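# Left finger lags on close, plush pick task (hand-held gripper)

**durkix_tom_bench**

Running the toy-to-box task on the bed setup with the Petek hand-held gripper. After 400 cycles or so the left finger started closing late. The right one reaches the center line first and pushes soft items sideways before the left makes contact. With rigid objects you barely see it. With plush it ruins the grasp width trace, and the last session had to be thrown out.

Checked so far: trigger spring, firmware (no change after reflash), grip pads for glue creep. No error code in the log.

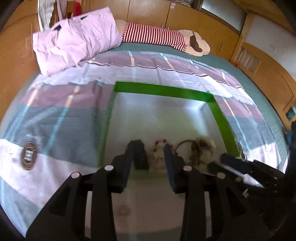 ### Replies

**lornen_fieldtech**

Linkage, almost certainly. The screws near the finger joints back out on these. Once one is loose the finger has play at the pivot and takes up the slack before it moves. Hold the body still and rock the left finger by hand. If you feel a click, stop there and retorque.

**gripwidth**

Disagree. A loose pivot gives you backlash in both directions, and the OP only reports lag on close. I'd look for fiber first. Shaggy toys shed, and the fuzz packs into the slots in the frame. We pulled a felt plug out of ours that was 7 mm long.

**lornen_fieldtech**

Backlash on open is there too, you just don't notice it with nothing between the fingers. Check the opening half of the trace.

**durkix_tom_bench**

Opening half is late as well, by 2 frames. I had only plotted the close. Rocking the finger gives a faint click. There was also some fuzz in the slot, but the finger moved the same after I cleaned it out.

**clellcombe_ops**

Safety note before you reassemble. Ours threw a screw during a session and we found it inside a stuffed toy. If those toys go back to a household with small children, count the hardware at the start and end of every session and write it down. We made this a hard stop – screw missing, toys quarantined.

**gripwidth**

Fair enough on the pivot. I still wouldn't rule out fiber as what loosened it. Extra drag on the linkage works the screw every cycle.

**lornen_fieldtech**

Possible. Medium threadlocker on clean threads, then leave it overnight. Keep it off the plastic, it can craze some grades. Don't overtighten or the finger will bind.

**durkix_tom_bench**

Done. Inner screw on the left side was out by a quarter turn. Threadlocker applied, left overnight, both fingers now meet at center within one frame. All hardware accounted for and I've added the count to the session sheet. Going to rerun the plush set and pull the unit for inspection at 2000 cycles. Will post the width traces if the lag comes back.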